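From: Waldemar Ziółkowski
To: kitchen-automation list
Date: 02/10/2023
Subject: Re: Who clears the tables now?

Jailson Bastos wrote:
> We do 126 lunches a day at Cledville and my crew
> keep asking if the arms mean fewer shifts. What
> happened with yours?

Hi Jailson,

Nobody lost a shift at Pirnska! The two arms are learning mugs, bowls and cutlery, and my lot have got right into it (they argue over whose turn it is to set the tables up).
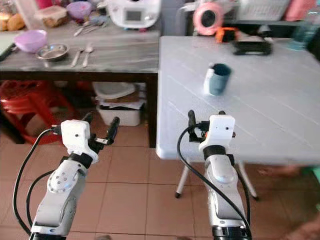
What has changed is the end of the day. Some 25 minutes of wiping and stacking has gone to labelling the arms' tries, good or bad, and Marta's wrists are thankful. She's on the higher pay grade for it too, which I had to push for.

Forks are still slow. I love watching it anyway, and your crew would be welcome to come and have a go.

Cheers,
Waldemar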